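Ama Odoi
posting from the courtyard again, it's May and I refuse to be indoors

1/ So the plush toy cleanup I've been threatening since winter is finally happening, and I'm going to post it as it goes because so many of you asked how the swap shelf at Farkbridge works and I always answer with half a sentence and then forget. Get a cup of something, I'm going to ramble.

2/ The swap shelf lives in the hallway by the mailboxes. You leave a toy, you take a toy, and the little ones from both buildings are very serious about it. Over the winter it turned into a heap, and you couldn't find a thing without everything sliding onto your feet (ask me how I know!). So this spring we're moving to bins, small ones, and anything that doesn't fit in a bin goes to the big trunk downstairs.

3/ We're sorting at the round blue table outside, the old scuffed one with the umbrella hole. I love that table. The paint has been coming off it for as long as I've lived here and I hope no one ever "fixes" it.

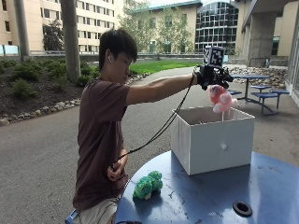 Pink one over the bin, green one waiting its turn on the table.

4/ The bins are the plain white open kind with a little round knob on the front, and I can't tell you how much I like that knob. Small kids can pull the thing off a low shelf all by themselves, and that means they can also put it back by themselves, at least in theory. Kojo Quartey says I'm dreaming. Kojo also said that about the tomato pots, so we'll see.

5/ A few of you wanted to know about washing. Everything fuzzy gets a cool wash inside an old pillowcase, tied shut, and then a day on the line. No dryer for the long-haired ones, please, I've made that mistake and the poor rabbit came out looking like a doormat. Bumpy or textured ones I do by hand in the sink with a bit of dish soap.

6/ And names! The green one has been Arthur for years and the kids will correct you if you call him anything else. The pink one was Brollel for a while, spelled by a four-year-old, and I've kept the spelling exactly.
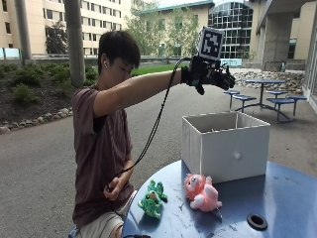

Arthur and Brollel flat on their backs in front of the bin. A good life.

7/ I'll confess I'm bad at letting toys move on. Afroza Talukder keeps telling me the shelf is for swapping and I'm not running a retirement home, and she's right, but look at those feet.

8/ If you want to bring something over, evenings after 6 are best, and please check the seams first. Loose button eyes come to me and I'll stitch them. No batteries, no glitter, I beg you.

9/ More bins tomorrow if the weather holds. Does anybody have a label maker I could borrow? My handwriting has been described as "doctor on a bus."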